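**Trirkard opens shared kitchen for tenants in Dimcombe, with printed guides for every appliance**

DIMCOMBE, October - Housing provider Trirkard has opened a shared kitchen on the ground floor of its Nava building, and has published a short set of household guides to go with it. The first guide covers the microwave oven and is free to collect from the building's front desk.

The kitchen serves 61 flats. Many of them are let as single rooms with a kettle and a small fridge, and tenants had asked for somewhere to heat a proper meal without waiting for a turn at the old cooker in the laundry corridor. Work on the room took 14 weeks and was carried out by the fitting firm Brostano.

"We wanted a room people could walk into after a shift, warm up their dinner and leave clean for the next person," said Ngân Thái, housing manager at Trirkard. "The guide came out of the same conversations. Tenants told us that the appliances were fine but they weren't sure who was meant to clean what, or how."

The microwave chosen for the guide is a plain white countertop model with two round knobs, the upper one for power and the lower one for the timer. The door is opened with a round push button below them. It has no digital display to set. The markings by the power knob are in Chinese, which some tenants read and others don't, so the guide explains the controls in English and Vietnamese.

Trirkard said the two-knob type was picked after tenants tried several ovens over the summer. A survey form went to all residents and to people on the waiting list, and 628 replies came back. Simple controls came top of the list of requests, ahead of size and cooking power.

The first pages of the guide deal with cleaning. Tenants are asked to switch the oven off at the wall, open the door fully and lift out the glass plate before wiping anything. The round support ring stays on the floor of the oven until the walls are done, then comes out for a wash in warm soapy water. The vents on the side walls should be wiped with a cloth that has been wrung out well, and never sprayed. The warning label beside the door opening should be left in place.
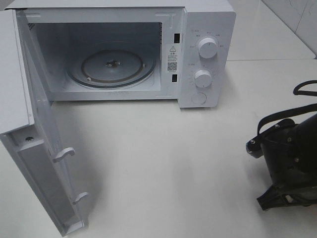
## What the guide covers

The microwave guide runs to eight pages and can be read in a few minutes. It includes:

- how to take out the plate and ring and put them back
- wiping the inside, the door and the door edges
- what each knob does, with the power settings written out in full
- which dishes may go in the oven and which may not
- what to do if the oven stops before the time is up
- who to call, and when the desk is staffed

A card with the main points hangs on the wall behind the counter. Further guides on the fridge, the hob and the dishwasher are being written and will be added over the winter.

Lợi Cù, who has lived in the building for six years, helped to check the wording. He said early drafts were too long.

"The first one had a whole page on the history of the kitchen," he said. "You want to know where to turn the knob. We cut it down, then we cut it down again, and my neighbour still found two lines that could go."

## Setting the controls

The guide asks tenants to set the power first and the time second. The power knob has a small dark line on it to show the setting. For a plate of leftovers it suggests a middle power and a short time, then a stir, then a second short go. The mesh in the door window should be kept clear of grease, and the door should be shut before the timer knob is turned.
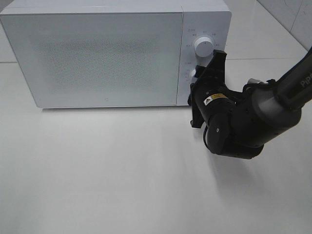 Tenants who have trouble turning small controls can ask at the desk for a free session with Janaka Miah, Trirkard's home skills adviser. Each session lasts 25 minutes and takes place in the kitchen. Ms Miah also visits tenants who have their own microwave upstairs and would like to go through the same steps on it.

"People often turn the timer to exactly one minute and find it hard to hit the mark," Ms Miah said. "With this kind of dial I tell them to go well past the number and come back to it. It's a small thing but it saves a lot of cold soup."

## Looking after the room

Brostano has a one-year agreement to look after the fittings. Its site lead, Marek Havlíček, said the firm had kept the counter pale and plain on purpose.

"Spills show up straight away on a white top, so they get wiped," he said. "We've used the same finish in two other buildings and it has held up well. It does need a soft cloth - scouring pads will dull it."

Trirkard asks that bags, post and coats are kept off the counter and that nothing is stored on top of the microwave. Food left in the room overnight will be thrown away.
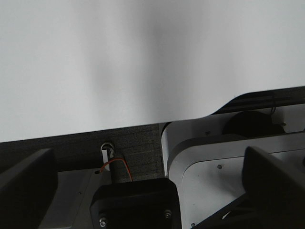
*Reading time: 4 minutes*

## Opening hours and bookings

The kitchen is open from 6am to 11pm. There is no need to book for everyday use. Groups who want the room for a shared meal should speak to the desk at least a week ahead, and bookings are limited to two hours in the evening.

Guests are welcome with a tenant. Children under 12 should have an adult with them when the hob or the microwave is in use.

Thắng Quan, who runs the front desk, is collecting comments on the first guide until the end of the month. Corrections can be written on a copy of the guide and handed in, or given in person. A revised version will be printed before the fridge guide goes out.

## Notes to editors

Trirkard lets and manages homes in Dimcombe. The Nava building is its largest site in the town.

Copies of the microwave guide are available in English and Vietnamese. A large-print version can be requested from the front desk.

Interviews with Ngân Thái and Janaka Miah can be arranged through the Trirkard press office, which is open from 9am to 5pm.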